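Against the mixed tin

Small metal parts should be stored one to a cell. I have argued this at Gernen and later at Dinby, and in both places the objection was the same: a compartment tray wastes space. It does. A plain tin will take 100 nuts in the room a divided tray gives to a handful, and for stock on a shelf the tin is the right choice.

A bench is a different matter. Nuts that look alike from arm's length may differ in thread or height, and once they are heaped together each has to be picked out and turned over before anyone can tell. With a cell apiece, a missing part leaves a gap and a wrong part sits beside the right ones. The check takes a glance.

The second tray matters as much as the first. It should be shallow, open and kept for parts on their way in or out of the cells. Perforated stainless steel is my preference, as grit and swarf smaller than the holes can drop through and the walls stop anything rolling on to the floor. It should also touch the compartment tray, or very nearly. Thibodeau's layout sheet allows a gap of 10 centimetres between the two, and I consider that 10 too many – a dropped nut will find it.
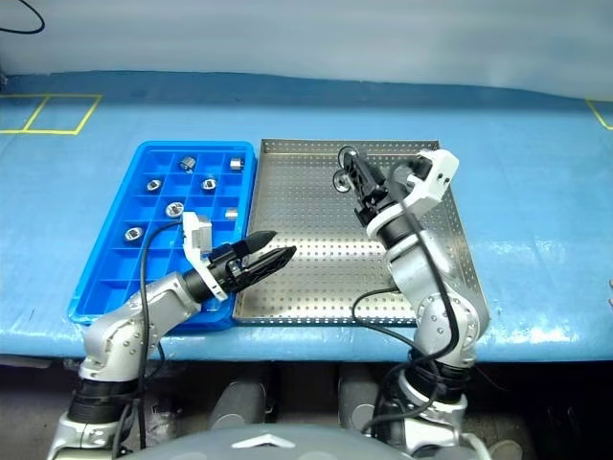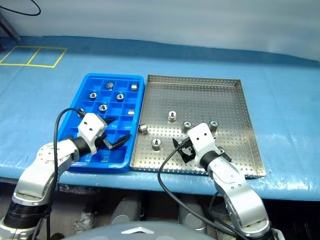
Blue compartment tray on the left, perforated steel tray on the right, with yellow tape on the table at far left.

Tape is the cheap part of the arrangement and the part most often left out. An outline on the table gives a container a fixed place to return to. Without one, trays drift over the course of a shift and the parts end up wherever there is room.

I would concede two points to the Ceritz view. Square cells with tall ribs are awkward for thick fingers, and a short nut lying flat in the bottom of one can be a nuisance to lift. Wider cells cure this at the cost of a larger tray. Labels are also needed if more than 12 sizes are in use, and I have yet to find one that survives oil.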